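Vukine releases revised handling and storage guide for sleeved paper cups

Jul 30, 2026

Vukine, the foodservice packaging supplier, has released the second edition of its handling and storage guide for hot-drink paper cups. The guide covers cartons, shelf life, bench layout and stacking for cafes, canteens and event caterers. It replaces the first edition in full and takes effect for all Vukine accounts in August.

Scope

The guide applies to single-wall cups and to cups fitted with an outer sleeve. It does not apply to lids, cold cups or moulded fibre trays, which remain under their existing data sheets. Operators using the Huanca sleeved range should note that carton quantities have changed and that older shelf labels will need to be replaced.

Carton and shelf requirements

Cartons of the Huanca range now hold 760 cups. Outer cartons are to be stored flat, off the floor and away from dishwashers, urns and other sources of steam. Opened cartons should be resealed at the end of each service period. Part-used inner bags are to be folded over twice and clipped; tape is not recommended, as adhesive residue can transfer to the rim.

Carton labels carry the batch code on the short side. Cartons should be shelved with this side facing out so that the oldest stock can be drawn first.

Rim diameter across the range is 92 mm. Existing Hando bench dispensers can be used without modification, provided the retaining collar is set to the wider position.

"Most of the complaints we log about cups relate to storage at the site," said Abelardo Ñahui, technical manager for paper products at Vukine. "A softened rim will not seat a lid properly. The revised guide puts the storage limits on one page, and the bench layouts on the next."

Bench layout

Two layouts are approved for cups held on the bench ahead of service. The first is the nested stack, kept in a dispenser or in its original bag. The second is the inverted row, in which separate cups are placed rim down in a single line running away from the operator. The inverted row suits short runs, such as meeting rooms and tasting tables, where each cup is picked up by its base end and turned once before filling.

The surface must be clean and dry before cups are set down. Cups should be lifted clear of the surface and not dragged, particularly on textured benchtops. Sleeves stay on throughout.

Three cups with orange-tan chevron sleeves are set out in an inverted row on a beige tabletop, white bases up.

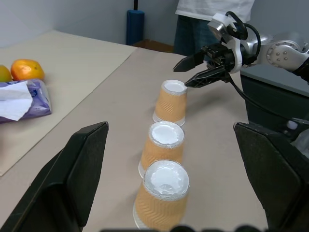 Availability

The guide is supplied at no charge to account holders and is also available through Dronico, which distributes the range to regional customers. Printed copies are punched for a standard binder. Sites that have the first edition on display should remove it once the new copy arrives -- the carton quantities it lists no longer apply.

Requests for printed copies can be made through the Vukine account desk, quoting document number 407.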